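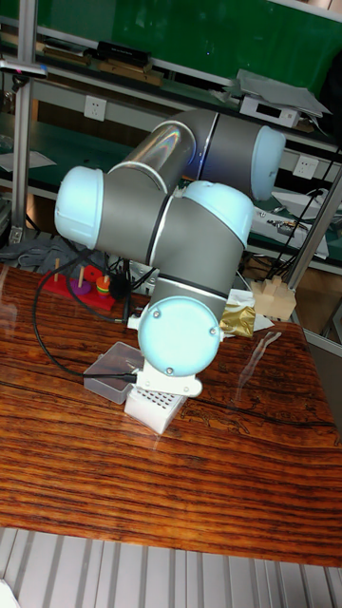
A robot arm over a wooden tabletop.

Short-time work at Lislow: frequently asked questions
Last updated February 18, 2021

What is short-time work?
Your employer cuts your hours for a limited period and you keep your contract. Part of the lost pay is made up from the fund that Imex, Ferkton and Aubert pay into.

Who is covered?
All 639 employees of the three firms at the Lislow site, including part-timers. Agency staff are not covered and should speak to their agency. At present 234 people are on reduced hours.

How much will I be paid?
Hours you work are paid in full. Hours you lose are paid at 66 percent of your normal rate. Overtime and shift bonuses do not count toward that rate.

Can I be laid off while I am on the scheme?
Not for economic reasons. Dismissal for misconduct is still possible.

Can I take a second job?
Yes, but tell the personnel office first. Earnings from a job you already had do not affect your payment - earnings from a new one may.

What about apprentices?
Apprentices stay on full hours. Questions go to Katia Pagano in training.

When does it end?
The current agreement runs to the end of May. Any extension has to be signed by all three firms and by the union.

My payment looks wrong. Who do I contact?
Graziella Messina for Imex and Aubert, Leonardo Ruggiero for Ferkton. Have your last two pay slips with you. Corrections are paid with the next month's wages.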